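Womby Cotton Dish Towels – Zigzag Weave, Set of Two
Item 3573
In stock, ships from our back room

I've been selling kitchen linens for 14 years now and I still get weirdly excited when a box of towels shows up. The Womby ones are the towels I reach for at home, so forgive me if this page runs long. If you just want the specs, scroll down, they're near the bottom where specs belong.

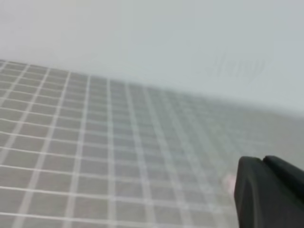
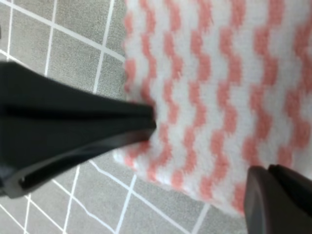 So, the story. I found Womby through Mirta Daza, who used to buy for a restaurant supply place and has opinions about absorbency that could fill a book. She mailed me one towel in a plain envelope with a note that said "wash it three times, then call me." I washed it three times. I called her. I ordered a carton that same afternoon and then had to figure out where to put it.

What got me was how soft it was without going limp. You know those towels that feel lovely in the store and then just push the water around the plate? I can't stand them. It's usually a finish they put on at the mill, and it takes a bunch of washes to get rid of it (if it ever goes). Womby doesn't use much of it, so these are usable pretty much from the first laundry day. I'd still wash them before you use them. A brand new towel leaves fuzz on wine glasses, and this one is no exception!

What I use them for

Drying glasses and pans, mostly. Lining the bread basket. Wrapping lettuce after I rinse it and sticking the whole bundle in the fridge, where it stays crisp for days. I also put one under my cutting board so it doesn't skate all over the counter – a trick I picked up from Octavio Montecinos when he taught our knife class, and now I do it even at other people's houses.

I don't use them as potholders and please don't you either. They're one layer of cotton. I have a little scar on my thumb from a sheet pan and a lapse in judgment. If you want something for hot handles, get the Benítez quilted mitts, they're on the oven page.

Washing and drying

Warm water, regular detergent, no fabric softener. I mean it about the softener. It coats the cotton and you end up with the exact plate-smearing problem I was complaining about a minute ago. If you already did it, run them through once with a cup of white vinegar and no soap and they'll come back most of the way.

Wash with similar colors the first couple of times. I threw mine in with a load of whites and got away with it, but I was nervous the whole cycle. Tumble dry on low or hang them up. They do shrink a little, more in the length than the width, and they're cut a bit long to allow for that. You can iron them if you're that kind of person. My mother-in-law irons hers and they look fantastic stacked in the drawer. Mine come out of a basket.

Stains: tomato comes out if you get cold water on it fast. Turmeric doesn't come out, ever, though a day in the sun will fade it to something you can live with. Coffee is somewhere in between.

How they compare to the others we carry

The Derkorness linen towels are thinner, dry faster and cost quite a bit more. They're the better pick for stemware and they'll probably outlive me. The Skasero waffle towels hold more water but they snag on everything – my cheese grater has claimed two. Womby sits in the middle and it's the one I'd hand to somebody setting up a first kitchen.

Specs

Material: 100% cotton
Quantity: two towels per set
Hanging loop: yes, stitched into one corner
Care: machine wash warm, tumble dry low
Carton quantity for shops and cafes: 36 sets

What customers have told me

"Bought one set, came back for two more. My husband keeps taking them out to the garage so now he has his own." – Donnie Shearer

"Very good towels. I wish the loop was in the middle of the long side and not in the corner." – Vy Lã

"I was skeptical about the three washes thing but yes, there's a difference." – Iara Ledesma

Vy, I passed the loop comment along to Womby and they wrote back that they're thinking about it. I'll update this page if it changes. For now it's in the corner, and I've gotten used to it.

Shipping and returns

Orders placed before noon go out the same day. Towels are light, so one set goes in a padded mailer and anything bigger gets a box. If you don't like them, send them back unwashed and I'll refund you. If they've been washed and there's something wrong with the stitching, write to me anyway with a photo and we'll sort it out.

We expect the next carton in May. People often buy the matching apron with these, and that's item 2204, over on the apron page.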